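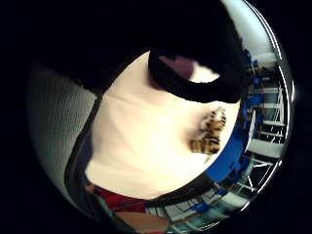 Playtesters wanted for Skorna
Posted Mar 6, 2018

Kilerbridge is looking for people to test Skorna, our upcoming action adventure game for consoles and PC. Testing takes place at our studio in Pisia through the end of June. No experience in the games industry is needed. We want a mix of people, from those who play every night to those who pick up a controller a couple of times a year.

About the game

Skorna is a third-person game set on a chain of flooded islands. You play as a ferry pilot who has to reopen the routes between them, fighting on deck and on land. The full story can be played alone or by two people on a split screen. The current build covers the first 4 islands, the harbor town and most of the boat upgrades. Music and voices are not final, and some cutscenes are still shown as storyboards.

What you will do

Each session lasts three hours, including a break. You will play a set part of the game while a member of our research team watches from the next room. Your screen and your voice are recorded. After each section you fill in a short form on the tablet at your seat, and at the end there is a group talk with the other testers.

We do not grade how well you play. If you get stuck, stay stuck for a while and keep talking out loud about what you are trying. The researcher will step in after ten minutes.

Current needs:

Solo campaign, islands one and two. Open to all skill levels.
Split-screen campaign. Sign up as a pair, or tell us you would like to be matched.
Boat combat balance. For people who have finished at least one action game on hard difficulty.
Menus and subtitles. We would especially like to hear from players who use large text, color filters or remapped buttons.

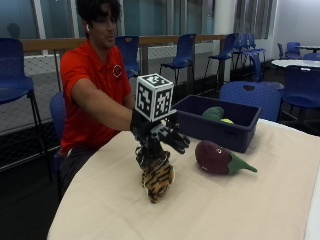

A young man in a red polo shirt at a table.

Who can apply

You must be 16 or older. Anyone under 18 needs a form signed by a parent or guardian, and we will send that form with your confirmation. You must be able to read and speak English well enough to follow the story and answer questions on it. You cannot take part if you work for another game developer or publisher, or if you write about games for pay. Students in game design courses are welcome.

All testers sign a non-disclosure agreement at the first session. You may tell people that you tested a game for Kilerbridge. You may not share anything about the content until the game is released. Phones and smart watches go in a locker before you enter the test room.

Pay

Testers receive a gift card at the end of each session, or the same amount by bank transfer within two weeks. Parking behind the building is free, and the bus from Pisia station stops across the street. Snacks and drinks are provided. Let us know about food allergies when you apply.

Everyone who completes 2 or more sessions will be listed in the credits, unless they ask not to be, and will get a download code for the finished game.

How to apply

Fill in the tester form on the Kilerbridge website. It asks for your age group, the systems you own, the last three games you played and the times you are free. Please do not send a resume. We had 1,009 forms for our last project, Yang, so we can't reply to each one. If you fit an open session, we will email you a date and a confirmation link. The link is good for 48 hours, and after that the seat goes to the next person on the list.

If you tested Yang with us, you still need to fill in a new form, as the old list has been deleted. Forms stay on file until Skorna is released. To be removed earlier, use the link at the bottom of any email from us.

The studio entrance, test room and restrooms are all on the ground floor. If you need an adapted controller, a different chair or an interpreter, write it in the last box on the form and we will contact you before booking your session.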